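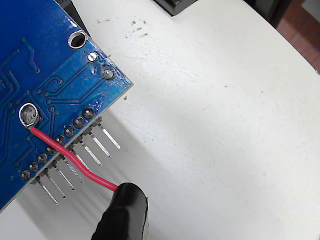 Memex wire handling: frequently asked questions

What is Memex, and what does it do for me?

Memex is the planning and replay layer we use at Grusgate for work with thin, floppy things, mostly hookup wire. It remembers every grasp and every path an arm has tried, and when you ask for a new path it looks for the nearest old one before planning from scratch. The library that ships with it holds 672 wire paths, all of them recorded at our Stustton bench, and you are very welcome to add your own.

Why does the planner treat the wire as part of the gripper?

Well, only partly! Once the fingertip has hold of a wire, the free length between the tip and the solder pad is modeled as a short chain of links. The pad end is pinned and the tip end follows the arm. That way the planner can let the wire cross a header row when it has to, while still keeping the fingertip itself clear of the pins.

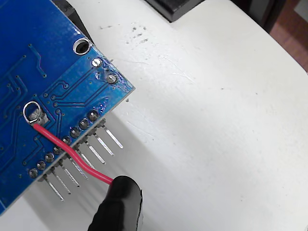
Red wire soldered at one end, with the other end in the gripper fingertip.

My wire mask drops out over the solder joints. Is something broken?

Probably not, so please don't reinstall anything yet. Shiny solder and bare pins throw highlights that confuse the color step, especially on a glossy blue board. Lower the exposure first, then raise mask_hold to 2 so the tracker carries the wire through a short gap. If that still isn't enough, the Issa viewer will show you the raw mask next to the filtered one, and the trouble spot is usually easy to find there.

Can I keep other objects on the table?

Yes, and we do it ourselves. Anything that stays put can go in as a keep-out box, and you can draw one in the viewer in a few seconds.
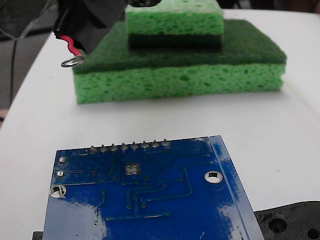
Soft objects deserve a little extra thought. A sponge will forgive a bump, but the depth step may read its holes as a rough surface, so we give it a plain box with a generous margin on top and don't try to fit the shape. Remember to leave room for whatever hangs below the fingertip as well - a ring terminal at the end of a wire reaches lower than you'd think, and the default tool model doesn't include it. Set payload_drop to cover it.

Do I have to recalibrate when I move the board?

No. Calibration ties the camera to the arm, and the board is found fresh at the start of each run. We look for the line of header joints first and then the mounting holes, which settle which way round the board is lying. 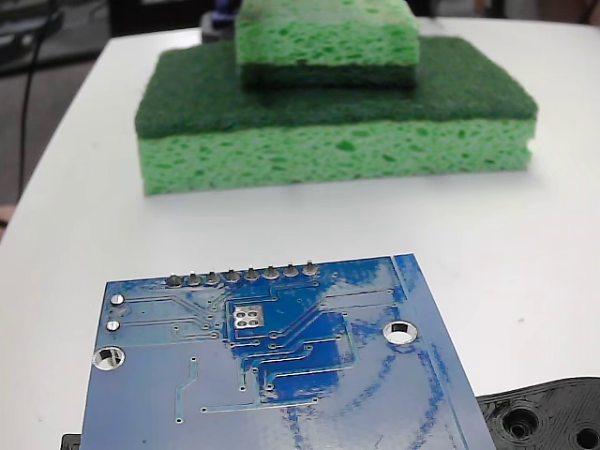
If the pose flips by half a turn, one of the holes is most likely hidden or washed out by glare. Turn on require_both_holes and the run will wait for a clean view.

How large can my own library get?

Up to 3,000 paths before lookups start to feel slow. You can prune duplicates from the tools menu whenever you like (our own August cleanup removed 354), and pruned paths stay in the archive folder until you delete them yourself.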